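Okay, slide 4, alt text. I'm going to go fast here so we have time for questions before the Tuesday lab.

Last fall I asked my writing class in Drenport to count the pictures on their own sites that had no alt text at all. Consuelo Cuesta had 43. She was so mad! She'd been careful with her headings and never opened the media library once.
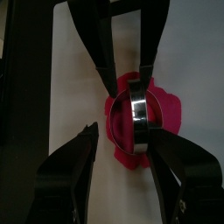
So she fixed 9 a day, usually over breakfast, and by the end she was writing really good short ones. Read hers out loud if there's time (printout is in the blue folder).

Ask the room: who has used a screen reader? Wait a bit, let people think. Then play the clip Llinos Hughes made of the Clundham library page, where you hear a file name read out letter by letter. People always laugh and then they wince.

Next slide is empty alt text for decoration. Keep this to six minutes, and remind them to save before switching tabs.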